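Buy the Boring Gripper

by Eugeniusz Urbańczyk

Every month somebody writes to me and asks which gripper is the strongest. I think it is the wrong question, and I say this after one year of comparing them for small workshops.

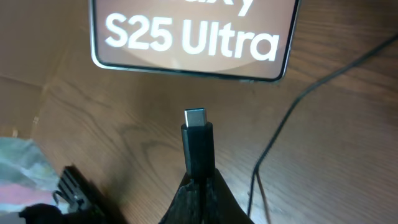

Force is easy to print in a catalog, so people compare force. In our tests at Brendivel I learned to look first at the shape of the fingers. A USB-C plug is a good judge here, and narrow angular fingers can close on the lower part of its housing and leave the metal tip free in front. With wide flat pads I could not do this without covering half of the plug. My colleague Leonie Ruawai does not agree with me. She says that soft pads forgive a bad camera calibration, and for fruit or bottles she is surely right.

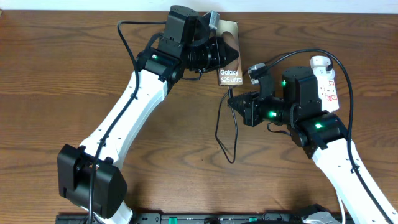 Her second argument is the price, and it is a serious one. For 400 dollars you get a simple pair of fingers, for 1000 you get force sensing. I would still take the simple pair and spend the difference on a better wrist camera. If the controller does not know where the plug is, it will only feel very precisely that it has missed.

Leonie will answer me on Thursday, and I expect she will bring the soft pads.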